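Language-guided block pushing: does relabelling after the fact really help?

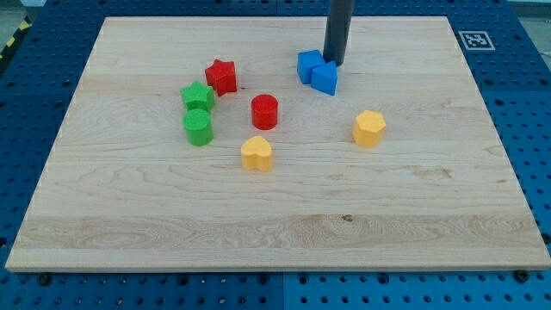 What does the policy get as input?
A camera view and a typed sentence, and it sends back a small sideways move for the arm.

wirkgate_tom
Been reading up on this all week and I love it. You let people push blocks about with no goal in mind, then get others to watch short clips and write down what happened ("nudge the yellow heart towards the red cylinder"). The sentence becomes the instruction. We tried it with 500 clips on our Prinaria setup and it learnt far quicker than when we handed out tasks first!

drurovex
Quicker to collect, I'll give you that. But what was your success rate on sentences it hadn't seen? Ours fell apart with anything involving the stars.

wirkgate_tom
Fair, we only tested 17 new ones. It managed 3 of the star ones and most of the rest.

plum_jam
17 isn't a test, sorry. Run 90 and split them by shape and colour, or you can't tell whether it reads the words or just shoves whatever's nearest.

drurovex
What plum_jam said. Try swapping the colour word and leaving the blocks where they are. That caught ours out straight away.

wirkgate_tom
Ok ok, I'll do the colour swap first. I still think the labels matter more than the size of the network, mind you. Will post numbers in December.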